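**Trakix User Forum › Perception and Tracking › Object identity**

## Identity swaps on small items over patterned fabric (release 2)

**k.suwannarat** — Trerano, data tooling

We are requesting guidance on the object tracker in Trakix release 2. Our group processes wrist-view recordings of tabletop and household sorting tasks, and the output is used to train a placement policy. The current set contains over 2000 episodes.

On plain surfaces the tracker performs as documented. On printed fabric it does not. Two faults account for most of the corrections entered by our reviewers:

1. The mask on a small, reflective item spreads into the stripes underneath it. The centroid then drifts by more than the width of the item.
2. Two items of the same type exchange identities after a jaw passes in front of them. The exchange is not flagged, and the confidence value stays high throughout.

In the most recent review, 13 percent of the bedroom episodes required at least one manual identity correction. The kitchen episodes required almost none.

Settings are as follows:

```
tracker:
 mode: appearance
 reid_window: 61
 mask_refine: on
 container_class: ignore
 tool_mask: primary_only
```

We have tried lowering the re-identification window. Swaps became less frequent, but tracks were dropped whenever an item stayed covered for any length of time. Is there a recommended configuration for this type of surface?

---

**fongchan_s** — moderator

Thank you for the report. Before the maintainers comment, please post two representative views. It would also help to know whether the recordings include depth, and whether the wrist pose is exported along with the video.

---

**k.suwannarat**

Wrist pose is exported for both hands. There is no depth channel. Two views from the same bedroom set follow. 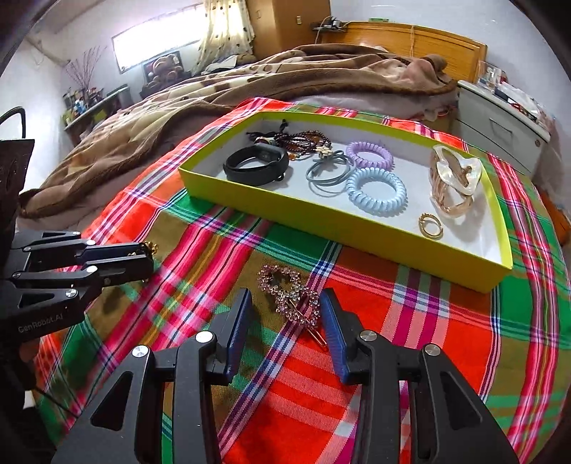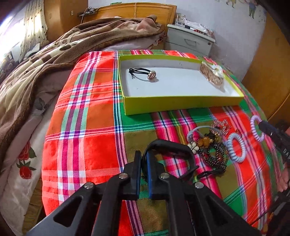 *Hair accessories on the plaid spread, with the open yellow-green tray farther back. The lavender and light blue spiral ties are in the tray in the first view and on the sheet in the second.*

The spiral ties are the pair with the highest swap rate. They are the same kind of object, they are close in brightness, and the fabric contains similar pale stripes. The heart-shaped clip between the jaws in the first view is the worst case for mask spread. Its outline is open, and the refinement step treats the plaid showing through it as part of the item.

---

**charoen.yimyam** — Ullari Robotics

We encountered the second fault last year and resolved it by abandoning appearance matching for small items. Our position is that appearance should not be used at all once an object is smaller than the jaw pads. We project each item to the support surface using the wrist pose and match by location. If the hand has not touched an item, the item has not moved, and no embedding is required.

I would recommend that you set `mode: geometric` and close the matter.

---

**samran_c**

I must disagree with the previous reply as it applies to this material. Location matching assumes a rigid, flat support. A bedspread is neither. Pressing a jaw beside an item shifts the fabric, and the item shifts with it, without any contact. In our own tests on quilts, the geometric mode produced fewer swaps but a larger number of duplicate tracks. Reviewers found the duplicates harder to repair than the swaps.

There is also the matter of the tray. `container_class: ignore` instructs the tracker to treat the tray as background. If the tray is slid even slightly, every item inside it appears to move together, and the geometric mode will interpret this as several unexplained displacements.

---

**charoen.yimyam**

The point about fabric is fair at the scale of a few millimeters. It is not a reason to prefer appearance matching, which fails at every scale on this surface. A gate of two item widths would absorb the fabric movement. I accept the point about the tray and should have read the configuration more carefully.

---

**samran_c**

Two item widths is wide enough to include the neighboring item when accessories are clustered, as they are on the right part of the sheet in the second view. The gate would reintroduce the fault that it is intended to remove.

---

**amnuay.k** — Trakix maintainer

I will address the items separately.

**Tool mask.** Please change this first. `primary_only` removes the jaws that belong to the camera hand and nothing else. Both views contain a second device: a gripper reaching in from the left in the first, and a black handle entering from the right in the second. Under the present setting these surfaces are available to the tracker as ordinary scene content. When one of them covers an item, the tracker records "item changed appearance" where it should record "item occluded." That is the most common cause of a swap with unchanged confidence. Use `tool_mask: all`, and supply both wrist poses.

**Printed text on tools.** Lettering has strong features and attracts the re-identification step. The first view has lettering on the side of the left gripper, and the second has "DA" on the handle. The full tool mask covers this as well.

**Container.** Set `container_class: track`. Items inside the tray will then be stored relative to it. This answers the concern raised by samran_c, and it also gives your placement policy an explicit in/out state.

**Mask refinement.** The refinement step was tuned on solid objects. For openwork or rhinestone items we advise turning it off by class. The raw mask is coarser, but its centroid is stable. The clip that is partly wrapped in a clear bag in the second view should be placed in the same group, as transparent wrapping produces a similar error.

**Mode.** There is a third option, `mode: hybrid`, which is present in release 2 but missing from the manual. It uses location first and consults appearance only when more than one candidate falls inside the gate. We recommend it for soft surfaces. The manual page will be corrected.

```
tracker:
 mode: hybrid
 reid_window: 61
 gate: 0.8 # item widths
 mask_refine:
 default: on
 openwork: off
 wrapped: off
 container_class: track
 tool_mask: all
```

Please leave the re-identification window unchanged for the first run so that the comparison is clean.

---

**samran_c**

Could the maintainer confirm whether `hybrid` releases its location estimate after a long occlusion? Our duplicates were created when the estimate was held too firmly.

---

**amnuay.k**

The gate grows with occlusion time, up to a limit set by `gate_max`. The default limit is conservative. If duplicates appear, raise it in small steps and report the values.

---

**k.suwannarat**

We have rerun the bedroom set with the configuration above. Results by change:

- The full tool mask alone removed the majority of the identity swaps.
- Container tracking corrected the in/out labels in all episodes where the tray was moved.
- Turning off refinement for openwork items stopped the centroid drift. Mask edges are visibly rougher, and our grasp-width estimator now reports values that are slightly too large for the clips.
- Hybrid mode reduced the remaining swaps. It also created a small number of duplicate tracks, mainly on the spiral ties.

The grasp-width result is a concern for us. The policy takes that value as an input, and the earlier estimate was better whenever the mask had not spread.

---

**charoen.yimyam**

For grasp width we read the jaw encoder at the moment of closure and disregard the mask. I would still run the geometric mode on the hard episodes and compare. The duplicates you describe can be merged by script.

---

**samran_c**

A merge script is acceptable only when the two items can be told apart, and the spiral ties are the pair in question. I would ask that any merged episodes be reviewed by hand before they enter training.

---

**fongchan_s** — moderator

The missing `hybrid` entry has been logged as a documentation issue. The grasp-width question has been moved to a separate thread under Gripper State. This thread remains open for `gate_max` values on soft surfaces; please include the surface type and the item class with each report.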